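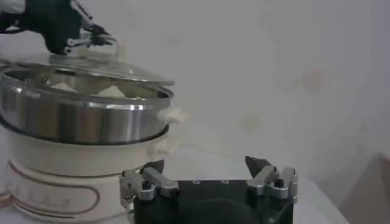 How much water do you put in an electric cooker when you're doing frozen dumplings? Enough to cover them by an inch, and you bring it to a boil before they go in.

I'm starting with that one because it's what I get asked the most, and because I got it wrong for my whole first year in this apartment. I'd dump everything in cold, turn it on and go answer email. Paste. Every single time, paste.

Quick background for anyone new: I've got no stove. The place came with a sink, a tiny fridge and one decent outlet, so all my cooking happens in an electric cooker with a stainless pot and a glass lid. I've been posting about it since October and I guess this is the dumpling installment!

2/ Timing. For the ones from the freezer case at Tumholm (the pork and chive, big bag) I do eight minutes from when the water comes back up to a boil. The smaller veggie ones get six. If I made them fresh I go by when they float, then give them one more minute.

3/ Do not crowd the pot. I know. I know you're hungry. But I do ten at a time, tops, and I eat the first batch standing up while the second one goes. It's a system.

4/ Ghazala Warraich asked under my last thread whether she should keep the lid on or off. On while the water heats. Off, or at least tipped, once the dumplings are in and it's really rolling, or you get starchy foam all over the base and you'll be picking it out of the seam with a toothpick. Ask me how I know.

5/ Lid technique, since we're here (yes, I have lid technique). Lift it by the knob and tilt it so the far edge comes up first and the steam goes away from you. Hold it over the pot for a couple of seconds so the drips land in the water and stay off the counter. Then set it upside down on a folded towel.

6/ And please check your knob. They work loose. Mine has one screw coming up through the glass and I tighten it maybe once a month. Snug, not gorilla tight – it's glass.

7/ Tofu people, I see you. Same cooker, lower heat. Firm tofu in big chunks, water or broth at a bare simmer, five minutes, lift it out with a slotted spoon. It comes out silky in the middle and it doesn't fall apart in the sauce later. High heat makes it go all spongy with holes. Some folks want the holes, they soak up soup, so do what you like.

8/ On temperature: a full boil is 212 if you're at sea level. Vernon Kowalchuk wrote to me from way up in the mountains where it's a good bit lower, and he adds two minutes to everything I say. So if you live high up, listen to Vernon and not me.

9/ Settings. I can't tell you which button to press because every one of these things has its own little icons and half of them make no sense. My advice is to spend one evening boiling plain water on each setting and write down what happens. I have an index card taped inside the cabinet door. Best thing I did for myself all year.

10/ Sauce! I do two spoons soy, one spoon black vinegar, a bit of sugar, chili crisp until it looks scary. My neighbor Myfanwy Probert swears by lime in place of the vinegar and I hate that she's right about it in summer.

11/ Cleaning. Pot comes out, base NEVER goes near the sink. Let it cool all the way first. Wipe the base with a cloth that's barely damp. For the chalky white spots in the bottom of the steel, a splash of vinegar with some hot water, leave it ten minutes, rinse. The rainbow stains come off the same way.

12/ Dry the bottom of the pot before it goes back in. I skipped this for ages and it would hiss at me. Now there's a towel that lives next to it for just that job.

13/ Somebody wanted to know what it costs. Mine was 25 bucks secondhand, from a woman two streets over who was moving and wanted it gone by noon. New ones run more, obviously. Look at whether the pot lifts out before you buy, I wouldn't get one where it doesn't.

14/ Wow ok, over 3000 of you follow this now?? For a person boiling things in one pot? Hi. Hello. Thank you.

15/ Next time is rice porridge, which I've been promising forever. Rozália Veres sent me her version with ginger and a whole lot of white pepper and I'm on my third bowl of testing. Send me your toppings – I've got scallions, peanuts and a jar of something pickled that lost its label.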